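Search this journal Advanced Go

We use cookies to improve your visit. Accept all Manage choices

3. Creasing and drying time in household laundry

3.1 Background

Most work on line drying treats the cloth as a flat sheet. Fine for a test strip in a cabinet, less fine for a shirt. Clothes at home go on the rack in whatever shape they left the machine, and people differ a lot in how much they shake things out first. The Plancombe survey asked 82 households how they hang their wash. Very few smoothed every item. Most did the big things (sheets, towels) and let the rest go.

We wanted to know how much that matters for a long-sleeved garment in a cool indoor room. Earlier reports from Larnis looked at towels only, and towels are forgiving, the pile keeps the layers apart. Shirts and light jackets are not like that. Two layers at the body, two at each sleeve, more wherever the cloth doubles back on itself.

3.2 Materials and washing

Garments were bought new and washed three times before use to get rid of finish. Same detergent throughout, same dose, liquid not powder. Spin speed was kept at the middle setting. Loads were mixed on purpose, because a load of one item type packs differently in the drum and comes out with a different set of creases. No fabric softener. We did one pilot load with softener and dropped it; the surface feel changed and the raters could tell which was which.

Room was held at 20 degrees with the window shut. One small fan, low, pointed at the wall. Humidity drifted more than we would of liked, mostly on rainy days, and those runs were repeated.

3.3 Handling before hanging

Three handling levels: none, shake only, shake and smooth by hand. "None" means the item was lifted out and put on the rack as it came. "Shake only" was three firm shakes held at the shoulders. Smoothing was done on a table, front side up, working from the collar out to the cuffs, and was stopped after 15 seconds whether it looked done or not.
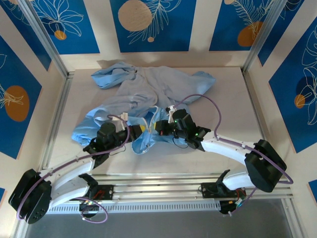 Figure 3. Garment on a tabletop, with folds and wrinkles.

Creases were scored on a five-step scale by two raters working apart. Scale follows the one used at Tromidcombe with the top two steps merged, as raters there could not seperate them. Score was given per zone and not per garment. This matters for anything like the light blue one in Figure 3, where the sleeve stretches off to one side while the body is bunched; a single number for the whole item would hide that. Zones were collar, body, left sleeve, right sleeve, hem. Zips and heavy seams were left out of the score but noted on the sheet. When raters differed by more than one step they looked again together and agreed a value.

Dryness was judged by weight. Each item was weighed dry, then after the spin, then every hour on the rack. An item counted as dry once it was within a few grams of its starting weight on two readings in a row. Touch was recorded as well but is not used here, the cuffs fool people.

3.4 Results

Smoothed items dried first in nearly every run. Shake only came close behind. Items hung with no handling took longest and the gap was widest at the sleeves, where cloth had twisted and stayed twisted. In 14 runs the untreated item was still damp at the underarm when the body had reached dry weight on the smoothed one.

Collars hardly moved between levels. Stiff to begin with. Hem scores were noisy and we do not lean on them.

Final crease score tracked the score at hanging. Whatever went on the rack wrinkled came off wrinkled, a bit softer at the body where the weight of the water pulls the cloth down, no change to speak of at the cuffs. Ostrowski fabric blends (the knit ones) recovered better than the wovens but there were too few of them to say more.

3.5 Limits

One room, one machine, one rack. Raters knew what the study was about. Outdoor drying with wind would likely shrink the gap between levels, and we have planned a set of outdoor runs for July using the same garments.

Sign up for our newsletter Enter your email Subscribe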